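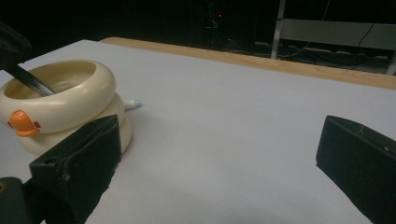
Duck-shaped bowl on a white tabletop

How to find hidden water use with the hourly data of your meter

Reading time: 4 minutes

If your building has a water meter with a pulse output and a logger on it, you already have what you need to find most small leaks. Many people install the logger, look at the monthly total, and never open the hourly values. In this tutorial I explain how I read these values and what I do when the night numbers are too high.

I use the Wavier portal, so the menu names are from there. Other portals have the same functions with different names.

Before you start

You need a login with permission to export data, a spreadsheet program, and access to the room where the meter is. Write down the number on the meter dial and the time of reading. Do it before you look at any chart. Later you will compare this number with the portal, and it must be your own reading, not one that somebody sent you last winter.

Check also the pulse value. It is printed on the meter or on the pulse unit, for example "1 pulse = 10 liters". In the portal go to Site, then Channels, then Scaling. If the two values are different, correct the portal first. I once spent an entire morning looking for a leak in a building called Renmont, and the only mistake was a scaling factor of 100 where it should be 10.

Step 1. Export the data

Choose the water channel and set the period to 4 full weeks. Set the interval to one hour. Do not choose "smoothed" or "filled", because then the portal puts estimated values in the gaps and you cannot see them anymore. Save the file as CSV and open it in the spreadsheet.

Look at the time column. Some loggers stay on winter time all year. If the morning peak comes one hour earlier than people really arrive, this is the probable cause. Make a note of it and continue.

Step 2. Find the night minimum

Make a new column that shows only the hours from 1 a.m. to 5 a.m. For every night take the lowest value. Put these values in a simple line chart.

In an office that is empty at night, the line should touch zero on most nights. In an apartment house it will not be zero every night, but there should still be some hours with no use or nearly no use. A line that never comes down means that water is running all the time somewhere.

At our Skallmont site the lowest night value was 38 liters per hour, every night, also on holidays. That kind of flat line is very typical for a toilet valve. A line that goes up slowly from week to week is more typical for a pipe or a joint.

Step 3. Remove what is normal

Some equipment uses water at night and this is correct. Make a list before you call a plumber:

- water softeners that regenerate at night
- garden irrigation with a timer
- cooling towers and humidifiers
- urinals with automatic flushing

Irrigation is the one I forget most often. From May to September it can hide everything else, so please switch it off for two nights and export again.

Step 4. Close the valves one after another

Go to the building when it is quiet. Look at the small wheel or star on the meter dial. If it turns and no tap is open, close the valve of the first branch and wait 16 minutes. Look again. If it still turns, open this valve and close the next one. When the wheel stops, the leak is on the branch you have just closed.

Open old valves slowly. In the Vestergaard building we had one that did not like to be moved after many years, and it started to drip at the stem.

Step 5. Set an alarm

After the repair, wait one week and look at the new night minimum. Then go to Alarms, New rule, and choose "Minimum flow above limit". Set the limit a little higher than your new minimum and the duration to three nights. With only one night you will get an e-mail each time the cleaning team works late.

Send the alarm to a shared mailbox, so it is also read in August when half of the office is on vacation.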